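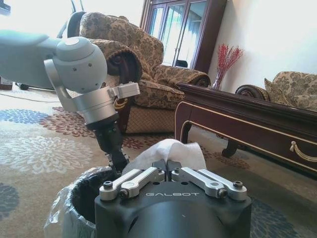
Footy tipping FAQ
Last updated 20 June 2022

I've missed a round. Am I out of the comp?
Not at all! It happens to everyone at some stage (school holidays are the worst for it). You'll be given the away teams for any match you didn't tip, which sometimes does better than the rest of us manage with a week's thought.

When do tips close?
At the first bounce of each match, so if you forget Thursday night you can still get your tips in for the weekend games. Please don't ring Laurier Marchand at half-time asking for a favour, lovely as he is.

How does the margin work?
You pick a winning margin for the first match of the round only. Say you tip 19 points and your team gets up by 21, your margin error is 2. We add the errors up over the season, and the smaller total wins if two tippers finish level on the ladder.

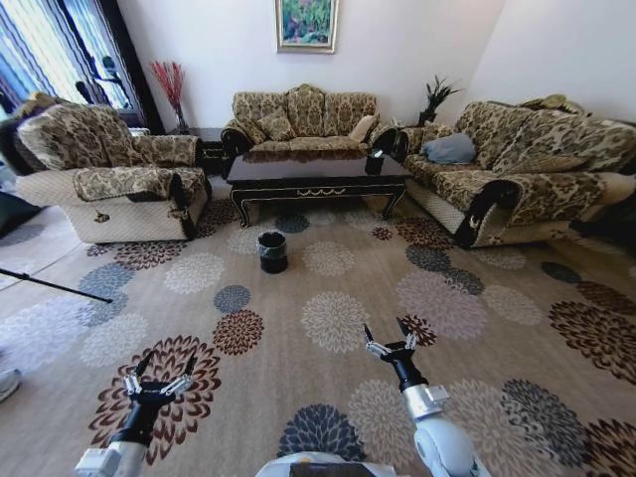 Can I change my team name?
Yes, as often as you like up to the end of January, and after that you'll need to email Raffaele Fiore, who looks after the Vendell ladder. Keep it clean, please, we've got plenty of juniors tipping with their mums and dads this year.

What happens if a match is drawn?
Everybody gets the point, whichever side they tipped. Enjoy it!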